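Mistitz jewelry box, the bigger one – three months in

2019-03-04

Quick one tonight, have to be up early. A few of you asked after the December post if I was keeping the Mistitz box. Yes. Mostly happy. Some gripes.

Background for anyone new. I had all my rings in a soup bowl on the dresser. Necklaces on a nail. Then one of my grandmother's chains got knotted so bad I paid a guy at the Trullerari counter to pick it apart with a needle, and he gave me a look. Fair enough. So I went shopping.

Looked at three. The Flemura travel case, which is cute and zips shut but way too small if you own even one chunky bracelet. The Radonjić chest, gorgeous, drawers, a little key, and also $112 on sale and the size of a toaster oven. And the Mistitz, $40 plus shipping. Guess which.

Shipping took 12 days. Box inside a box inside a bag of foam peanuts, still finding those under the bed. No dents. Smelled strongly of glue for the first week or so, left it open by the window and it went away. If you're sensitive to smells do that before you put anything in it.

What I like. The tray lifts out, so all the stuff I never wear goes underneath and I don't have to look at it. Lid stays up on its own. Rings don't roll around anymore! That was the whole point so, good. The rolls grip thin bands fine. Wide ones you have to kind of shove in, and my husband's old class ring won't go at all, it lives in the bottom with the cuff links.

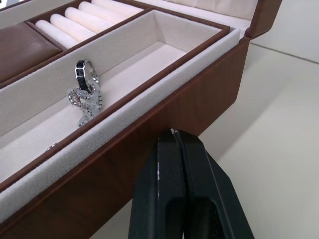

Earrings are another story. Studs are ok if you push them down between the rolls, but hoops and anything dangly just end up in a heap. I bought a cheap mesh stand for those in the end. Slightly annoying, I wanted one thing not two.

Necklaces – also not great. No hooks. I ended up threading each chain through a drinking straw and closing the clasp, old trick from my aunt, works better than anything I've paid for. Lay the straws flat under the tray. Zero knots since Christmas.

Cleaning. The lining picks up everything. Face powder, cat hair, whatever. Lint roller does most of it. Do NOT use a wet cloth, I did that in one corner and it dried stiff and a bit darker. My own fault, but the leaflet dosen't say a word about care. Leaflet is mostly a list of other boxes they'd like to sell you.

Silver still tarnishes in there, by the way. Someone in the comments said a closed box would stop it. Slows it down maybe. I throw in one of those little anti tarnish strips and swap it when I remember, so not often.

Customer service I only tried once. One hinge squeaked, I emailed, got an answer the next day from a Kastriot Obradović who said to rub a bit of candle wax on the pin. Did it, squeak gone. Nice guy, would have liked the wax tip in teh leaflet but ok.

Would I buy again? For rings and watches, sure. If you're mainly a necklace person save up for the Radonjić or get something with hooks. 4 out of 5 from me.

Straw photos next week if I find the time. And no, I don't know if it comes in white, please ask them not me.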